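Subject: Re: [vintage-outfits] First season in the passenger seat, worth the travel?

Hi all,

Been lurking since the spring but this one pulled me in, so apologies for the length. I'll quote the bit I'm answering and leave the rest.

> We've got the outfit running again after the gearbox business and I'm
> thinking about entering the two northern rounds as well as the home ones.
> My passenger has only done one practice day. Is it daft to throw somebody
> new into a full season, or should we stick with club days until next year?
> Also, does anyone know if the noise limit is being checked at every round
> now or only the bigger meetings? I've heard both.

Not daft at all! I did exactly that as a passenger and I'm still here, with all my fingers and most of my knee. My first proper meeting was after a single afternoon going around an airfield in second gear, and I learned more in the first four laps of that race than in the whole practice day. The thing about club days is that everybody is very polite and gives you room. Then you get to a real grid with 16 outfits all wanting the same piece of road at the first corner, and it's a different sport. You might as well find out early if your passenger likes it.

What I would say is talk about the left-handers before you go. Our chair is on the right, so on lefts I'm hanging out over the sidecar wheel and on rights I'm up behind the driver with my chest across the back of the seat. The lefts felt natural from day one. The rights took me until August. My driver kept telling me I was late, and I kept telling him I wasn't, and then a friend filmed us from the infield and I was so late it was embarrassing (I was arriving about when the corner was finished). So get somebody to film you, it saves a lot of arguing in the van.

Handholds next. Ours came with two and we now have five. The best money we spent all winter was on having the rear one moved inboard by a couple of inches, because my arms are short and the last passenger was built like a gibbon. Don't let your passenger just put up with what's there. If they're reaching for a grip they can't see, at speed, with gloves on, it has to be exactly where their hand falls.

On the travel, we did both northern rounds last year and it was 322 miles from my door to the Fletimov circuit, which is a long way with a trailer that doesn't like crosswinds. Worth it though. The paddock is flat, there's power if you get in early, and the track has that long downhill right that makes you feel like a hero even if you're 13th, which we were. Twice! The Pikska round I'm less sure about. Lovely people, great bacon rolls, but the surface through the back section has broken up badly and we cracked a wheel spindle there. If you only have budget for one, I'd go to Fletimov.

Noise. The answer I got at sign-on in June was that every round is being checked, and we were certainly tested at every one we went to. It's a static test at 4000 rpm for our engine, but yours may well be on a different figure, so look at the sheet for your class. We failed the first time and had to borrow a baffle from the outfit next door, then bought one from Nørgaard the week after. It's heavier than I'd like, but it has lasted and it went straight on without any cutting.
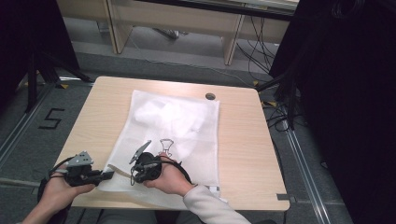
Tires, since you didn't ask but you will. We run the Plallus medium on the chair and the back, and whatever we can find on the front. More than one person told us the soft is faster and I'm sure it is, for three laps. After that it goes greasy and my job gets a lot more exciting than I want it to be. The medium takes a full lap to come in, so warn your passenger to go easy on the first right.

Couple of small things from a passenger's point of view. Tape your knee sliders as well as sticking them. Don't eat a big lunch before the afternoon race. And agree on a signal for "slow down, something is wrong" that can't be mixed up with anything else. Ours is two hard slaps on the back, and it has been used once, when the exhaust bracket let go.

If you do decide on the northern rounds, shout, as we'll be leaving at 5 am and could do with somebody to convoy with. We've got spare plugs, chain links and a decent compressor, but our awning is finished, so anyone with room under theirs gets first go at the tea.

Does anyone have a good left-hand spindle, by the way? Mine's been straightened and I don't trust it.

Cheers from the wrong end of the outfit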